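Prumolero kitchen bench kit: simulated two-arm set, README

Product: Prumolero, sold by Sesgate
Kept by: Sidra Sial
Questions: Abdelilah Farouk (licence, delivery), Iqra Abbasi (anything that won't load)
Status: usable. Docs behind, sorry, catching up through September

What you get

Rendered two-arm manipulation on a kitchen counter. All simulated, no real footage anywhere in the kit. Each episode comes with the camera view, joint states for both arms and a one-line task text. Scene files are included so you can rerun an episode in your own simulator, or swap the objects and start over.

Two licences, bench and site. Bench covers one team. Site covers everyone at one address, plus contractors while they're working there. Neither lets you resell the renders.

Scene contents

Marble counter, wood showing past its edges. Pink box with a window in the lid, cardboard box nearer the camera, a drinks can, some grey and dark clutter at the far side. Arms come in from left and right. Clutter is never a target. If your policy goes for it, count that as a fail. 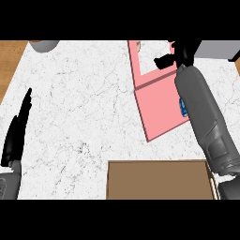 Known problems

- Black bands top and bottom are part of the stored video. Crop before training or pad everything else to match, don't mix the two. Noreen Sial lost an afternoon to this.
- Objects get cut by the bands. Depth isn't cut, so the sizes don't agree untill you crop.
- Marble texture has a speckled patch that some trackers lock on to. Turn the texture off in the scene file if it bothers you.
- Shading is soft and flat. Don't expect it to carry over to real metal or shiny plastic without more work on your side.
- Episode 9 has the task text from episode 3. Fix is in the next drop. Until then edit it by hand.

Task text

Short and plain, one line each. "Put the can in the pink box." "Leave the left arm still." Gerardo Dalisay wrote most of them and kept the wording loose on purpose, so the same job can turn up as can, drink or tin. If you need fixed wording there's a lookup file in the docs folder. Object names in the scene files are fixed and do not follow the task text.

Contact and scoring

Contact flags come from the physics, not from the picture. The two can disagree by eye, most often with the can, where a hand sits very close and you'd swear it was touching. Go with the flag. Same for resting contact between objects: the can lying on the cardboard gets its own flag, separate from the hand.
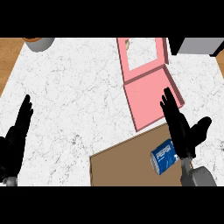

Scoring looks at the last state only. No marks for nearly. We had a softer score in the first build and customers at Negi asked us to drop it, too easy to game. If you want part credit, the raw poses are all there and you can write your own in an evening.

Loading

Unpack, point the loader at the top folder, run the check script first. It prints one line per episode and stops at the first bad one. Slow on network drives, copy to local disk if you can. Zostenis users: use the loader in the extras folder, the normal one swaps left and right.

Changes since last drop

Left and right arm names now match the camera view. Old configs will load without an error and be wrong, so please regenerate them. Missing licence file put back. Check script no longer trips over spaces in folder names.

Send bug reports with the episode number and the loader output pasted in as text. Iqra reads them mornings, before 9 if she can.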